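2023-06-16

Fasting, day two, and other things I said I would not write about

I told myself this diary would stay away from the church fast until it was over. I have never liked the kind of person who fasts out loud. But it is Friday, I am hungry, the house is quiet, and writing is one of the few things left to do with my hands in the hour when I would normally be making lunch.

For the record, and so I can't tidy it up later: our church in Pledmont called a fast back in May. The sign-up sheet went out with the bulletin. You could give up food from sunup to sundown, or screens, or coffee, or "something the Lord lays on your heart," and that last line always makes me suspicious. I have watched people give up things they did not like in the first place. One Lent I gave up dessert and ate a great deal of toast with honey, so I am not pointing fingers from a great height.

I signed up for the food. I think I did it mostly because the sheet was going around and the pen was in my hand.

What I was promised

The little booklet that came with it is forty days' worth of readings squeezed into a week, or that's how it feels. It says that by the second day the mind becomes clear and the heart becomes soft. I am here on the second day and can report that my mind is on baked potatoes. My heart I can't speak for. I snapped at the dog this morning over nothing, and the dog, who isn't fasting, went and lay down in the hall.

I have a long-standing quarrel with booklets. They talk about the spiritual life as if it were a recipe, and if you add the steps in order you get the cake. Then when there is no cake, the reader supposes she measured wrong. I spent most of my thirties supposing I had measured wrong. I prayed the prayers in the order given, I kept the journal with the colored tabs, I stood in the line to be prayed over, and I went home feeling the same as when I came, only with a sore back. Nobody was unkind about it. They asked if I had any unconfessed sin. I went home and looked for some and found plenty, and confessed it, and still nothing that matched what was on page 16.

So I come to a thing like this with my arms folded. I don't think God minds folded arms as much as we were told. The Psalms are full of people with folded arms. There are whole stretches where the writer is plainly annoyed, and it was kept in, and we read it in church in a nice voice as if it were pleasant.

The retreat at Toteo

Before the fast there was the retreat, and I never wrote about that either. It was the last weekend in May, out at Toteo, which is a camp with a lake and very thin mattresses. It was 187 miles door to door, and I drove it with the radio off because I thought I ought to be getting ready. I don't know what getting ready is. I mostly thought about whether I had locked the back door.

The theme was listening. There were sessions on listening, with a great deal of talking in them. The speaker was good, I will say that, warm and not slick, and told a story about hearing the voice of God in a parking lot that I half believed. The half I did not believe was the part where the voice gave such exact directions. In my experience, when I get exact directions in prayer they are in my own voice and they are usually what I had wanted to do anyway.

On Saturday afternoon we were all sent out to be silent for two hours. I was dreading it. I walked past the boathouse and found a bench that was already taken, and then another that was also taken, and finally sat down on the ground with my back against a tree, feeling foolish. I tried to empty my mind as instructed. Then I tried to fill it with a verse, also as instructed, and the verse went around and around until it was only sounds. An ant walked over my wrist. I was cross with the ant, and then with myself for being cross, and then I got tired of the whole business and just sat.

And here I have to be careful. It would be easy to write that something happened. At the sharing time that night people stood up one after another and something had happened to each of them, and I could feel the pull to have one too. You want to hand something in. I did not stand up. What I can put down without stretching it is that for a while, maybe the last part of the second hour, I did not mind being there. I wasn't waiting for anything. When the bell rang I was sorry.

That's all. It isn't much to drive 187 miles for. But I have been turning it over ever since, and I notice I haven't turned over one word of the talks.

Today, hour by hour, more or less

Got up before the sun and ate an egg and two pieces of bread standing up. I know you are supposed to eat that meal with prayer and thanks. I ate it like a person catching a bus.

Read the booklet. Today's page was on hunger and said we should let each pang be "a bell calling us to prayer." I decided to try it fairly, since I am always complaining about things I haven't tried. The first pang came a little after nine, and I prayed for my sister's knee. The next one came four minutes later. By ten I had prayed for everyone I know and had moved on to people I don't care for, and that may be the first useful thing this fast has done. I found it hard to stay properly angry at someone while asking for good things for them on an empty stomach. I am not claiming it's gone. It was just hard to keep up.

Late morning I walked to the post office and back. The bakery had its door open. I will leave it there.

Then a long flat stretch in which I was no holier than a chair. I folded towels. I looked at the clock. I thought about all the saints who went into the desert, and it came to me that nearly everything we know about them was written by people who admired them. I would like to read the account of somebody's cousin who went along, got bored, and came home.

Around three the headache came on and I lay down on the couch and did not pray at all. I was somewhat ashamed of this, then less so. The story of Elijah under the broom tree came to mind. He asks to die and then falls asleep, and the angel doesn't correct his attitude. The angel gives him something to eat. I have heard many sermons on the still small voice that comes after, and very few on the bread that comes before it.

Things I am still not sure of

I am writing these down so I can look at them in a year and see if any have moved.

— Whether the quiet at Toteo was God or only quiet. I lean one way on some days and the other on others. I used to think I had to settle it before I could be thankful for it. I have been thankful for it anyway.

— Whether a person can learn to listen from a book, a camp or a speaker. I think you can maybe be told to sit down. The rest does not seem to be in anyone's hands.

— Whether "hearing" is even the right word. I have never heard anything. I have known a thing, now and then, in the way you know you have left the stove on, and twice I was right about it and once I was badly wrong.

— Whether the church does this fast for God or for the building fund. The letter mentioned both on the same page, and there was a goal of 100 families signed up. I don't see why there had to be a goal. I can't imagine heaven is waiting on the hundredth family.

— Whether I am a skeptic who believes or a believer who can't leave well enough alone. I have been called both, by people who meant it kindly.
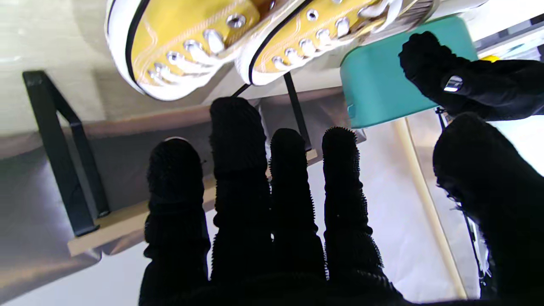 Evening

Sundown was slow in coming. June is a poor month for this, and I would like to know who picked it. I stood at the kitchen window with a plate already made and watched the light go off the neighbor's roof an inch at a time.

I did say grace tonight. I mean I said it and heard myself say it, and I can't remember the last time that was true. Usually the words are out and the fork is in before I have noticed either. It was only rice and beans and half a tomato. I salted the tomato and ate it slowly, and I was grateful for it down to my feet, and then, being who I am, I began to wonder if that was gratitude or blood sugar.

I suppose it could be blood sugar. I don't know that it matters as much as I always think it does. If I am made so that a tomato can make me thankful, somebody made me so.

The dog has come back out of the hall and is leaning on my ankle. I gave her a bean and told her I was sorry about this morning.

There is a prayer meeting tomorrow at seven, and I said I would go. I expect there will be a lot of talking. I may sit near the back and see if I can get to that place again where I don't mind being there. I won't be too put out if I can't. Tomorrow's page in the booklet is called "Breakthrough," and I have already decided not to read it until after the egg.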